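Forum: Home Robotics > Data Collection and Standards
Topic: Segment rules for two-handed carry tasks

tallyrack
Posts: 516
We are drafting a capture standard for household carry tasks, to be used by our own site and by two outside suppliers, Dondiditz and Viditeck. The part that keeps coming back from review is segment boundaries. Current draft text:

2.1 A grasp segment starts at first contact with the object and ends when both hands are closed on it.
2.2 A carry segment starts when the operator's feet begin to move and ends when the object touches the target surface.
2.3 Time between 2.1 and 2.2 is labeled "hold."

The test object is an empty laundry basket with two side handles, chosen for having an obvious two-handed grip.

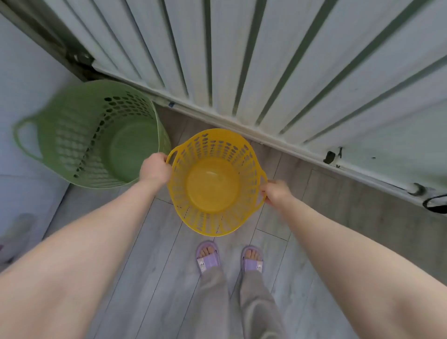 My problem is with 2.3. One supplier merges hold into carry, the other merges it into grasp, and the two sets can't be pooled without relabeling. I would like one rule that an annotator can apply from the head view alone, with no wrist sensors. Has anyone settled this?

pollux_m
We had the same dispute on the Tovix project. Our fix was to drop "hold" as a class and give it a minimum length instead. Under 16 frames it goes to the segment before it. Over that, it stands as its own segment. Agreement between annotators went up and the complaints stopped.

You also have a problem in 2.2. "Feet begin to move" is not always observable from the head. If the operator looks up to check the route, the feet leave the view. I would define the start of carry by camera translation relative to the floor, with feet as supporting evidence only.

tallyrack
Agreed on 2.2. On the minimum length, did you set it by frame count or by time? Our sites record at different rates.

pollux_m
Frame count, but all sites were locked to one rate. If yours are not, write it in seconds.

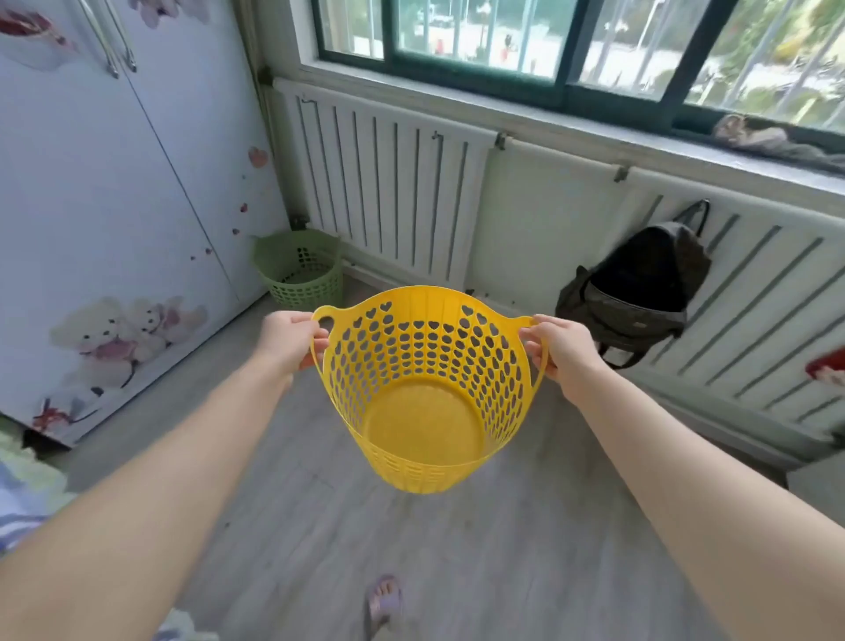

gantry_lower disagrees with the threshold in either unit. A short hold is still a hold, and a policy trained on merged segments learns to start walking before the grip is closed. We saw this with the Xie set: grasp and carry were blended, and the arm lifted early in the evaluation runs. Label everything at full resolution and let the person training the model merge later. You can always throw a boundary away. You can't get it back.

pollux_m
Full resolution costs money. On short holds our annotators were placing the boundary up to 4 frames apart. That is noise, and you are asking people to pay for it.

gantry_lower
Then record the uncertainty. Two annotators, store both marks.

tallyrack
Storing both marks is possible for us on the pilot but not at volume. Leaning toward gantry_lower's position for the pilot and a threshold after that, in seconds.

Second issue, the object itself. A basket with a perforated wall gives the segmentation model trouble, as the floor shows through the holes. Our draft says to mask the outer outline and treat openings as object. Viditeck masks the holes out.
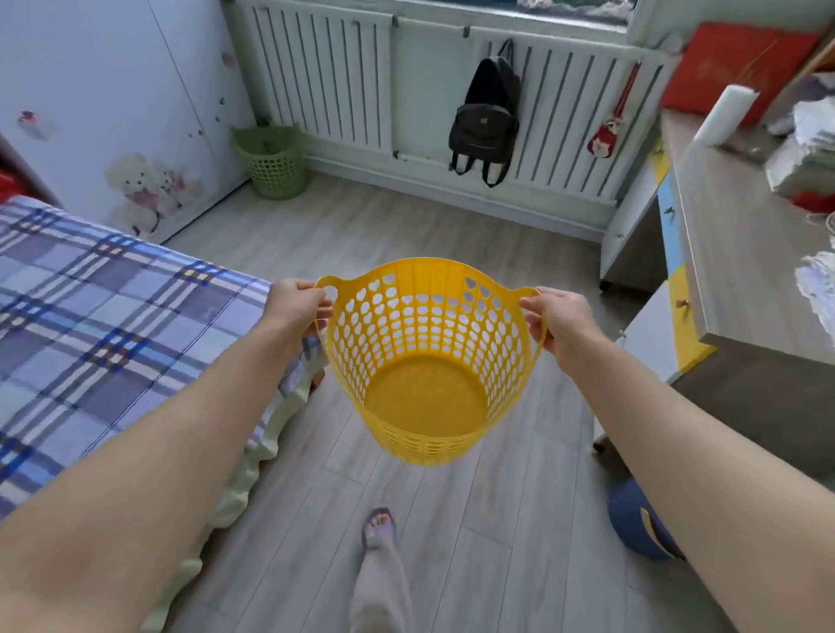

Proposed text for section 3, comments please:

3.1 Mask the outer outline of the object. Openings in the wall belong to the object.
3.2 Handle openings are the exception. Mask them out where background is visible, and mask fingers as hand.
3.3 The interior seen through the open top belongs to the object when the object is empty. Contents get their own mask.
3.4 Other containers in view are labeled once per clip, and not tracked unless touched.

sprocket_lane
3.2 is good. Grip point is the thing you need later, and a filled handle hides it.

3.4 will bite you. If there is a second container of a similar type on the floor, an untracked one becomes a false positive when the detector is run across the clip. Track it or mark an ignore region.

I would also add a route clause. For carry between furniture, we require the walkway to be checked before each take and the operator to walk at normal pace. Footwear should be logged as well. Open slippers give a different gait from shoes, and it shows up in the head motion.

tallyrack
Footwear field added. For 3.4 I will go with an ignore region, which is cheaper than tracking. Route clause as drafted:

4.1 Operator walks the route once without the object before the first take.
4.2 Path is clear at floor level for the full width of the object plus one hand on each side.
4.3 Object is held by both handles for the whole carry. Any change of grip ends the segment.
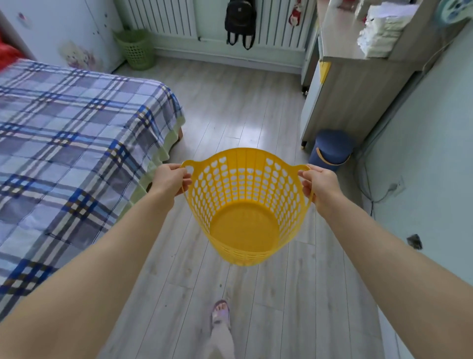

gantry_lower reads 4.3 as too strict. People shift their fingers all the time while walking. If every shift ends a segment you will have hundreds of fragments with no use. Change it to "a hand leaves the handle."

pollux_m
Seconded. And 4.2 should say who signs off the path. If it is the operator, say so, or it will be skipped.

tallyrack
Both accepted. 4.3 now reads "A hand leaving its handle ends the segment. Finger adjustment does not." 4.2 gets "confirmed by the operator on the take sheet."

Still open: the length of the threshold in seconds, and whether 3.1 applies to wire racks, where the openings are larger than the material. I have no good answer on racks.

sprocket_lane
For racks we switch to a coarse outline plus a flag, "open structure." Downstream can filter on it. I can post our wording in February when the revision is released.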